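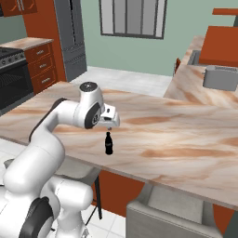
About Niltska

Niltska is a small cooking school on the second floor of an old grain store in Sturkell, and we teach people to bake bread. Mostly rye, if we're being truthful about it! We love a good wheat loaf too, and there are flatbreads and buns on the schedule most months, but rye is what got us started and it's still what we get most excited about at the end of a long class.

We began with one evening course and a borrowed oven. The first group wanted to know why their loaves kept coming out gummy, so we spent six weeks on that and very little else (flour, water, patience, a decent thermometer). Half of them signed up again. These days we run beginner weekends, a sourdough course that goes on for five weeks, and a holiday baking day in December that fills up faster than anything else we do.

Classes are kept to a size where everybody gets their hands in the dough. You'll weigh, mix, fold and shape your own loaves, and you'll take them home along with a jar of our starter. No experience needed – plenty of people walk in having never baked so much as a muffin. Our flour comes from the Rantala mill, which grinds up to 1,000 pounds a week for us in the busy season, and we'll happily talk about it for longer than you asked. 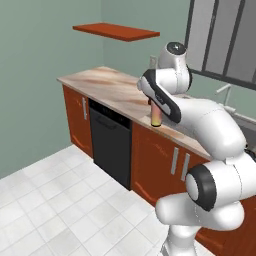
One student, Grokport course, wrote to us afterward that the rye had failed twice at home before the third loaf came out right, and that the thing that fixed it was letting the bread sit overnight before cutting it. We were thrilled to get that note, and we now say it twice in every class: leave the loaf alone until morning.

The Grokport course is our newest. It's a short version of the sourdough class, taught over two Saturdays in the harbor hall there, and it costs the same as it does in Sturkell. Bring an apron and a container with a lid – we have everything else.

If you'd like to give a class to somebody as a gift, we sell vouchers at the front desk and by mail. They're good for any course and they don't expire.

Page last updated Nov 2, 2025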